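Call for participants: gripper fault study, Woltcombe

The Cilline project seeks up to 11 adults to help examine a fault in its hand-held gripper. In May the jaws failed to release on command during bed-making trials, and work was suspended.
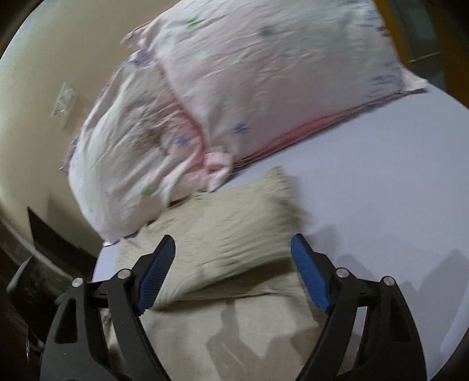
Participants will handle pillowcases and sheets for 2 hours and report every late release - however slight. Safety training is given. Apply to Othmane Bennani, quoting reference 2092.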